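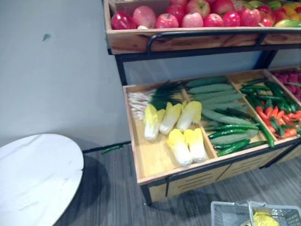
Fruit keeps longer when you sort it before you put it away. Most of what gets thrown out of our kitchen in Grasitthorpe used to be soft apples and blackened bananas, and the cause was a single deep bowl on the counter. Whatever was on the bottom got bruised and forgotten. A rack with two tiers and shallow trays works better, like this one with its imitation fruit, apples up top and a mango underneath. Thin wooden partitions in the lower tray are a help with real produce, as one bad pear can't lean on its neighbors.

Keep apples away from anything you don't want to ripen. They give off ethylene gas, and so do bananas and ripe pears. If you want an avocado ready for tomorrow, put it in a paper bag with an apple and fold the top over. Otherwise give apples their own tray, or put them in the crisper drawer, where they will last for weeks.

Potatoes and onions should not share a bin. Potatoes want dark and cool – a cabinet on an outside wall is fine, the one next to the oven is not. Onions want air. I hang mine in a mesh bag inside the pantry door.

Tomatoes, peaches and mangoes stay on the counter until they give a little under your thumb. After that they can go in the refrigerator for a few days. Cold stops the ripening, and a hard peach that goes in too early tends to come out mealy.

Don't wash berries until you are ready to eat them. Line the container with a paper towel and change it when it gets damp.

Wipe the trays down every 2 weeks with a cloth and a little white vinegar in water. Dry bare wood right away. If fruit flies show up, empty everything, check for a split or leaking piece, and set out a small dish of cider vinegar with a drop of dish soap.

Comments

clilau77
What about garlic? Mine sprouts no matter where I put it.

pantryshelf
Garlic does fine in a clay pot with holes. Mine sits by the onions. Never in the fridge, it sprouts faster once you take it out.

gardengate700
Tried the paper bag with an avocado – ready in two days.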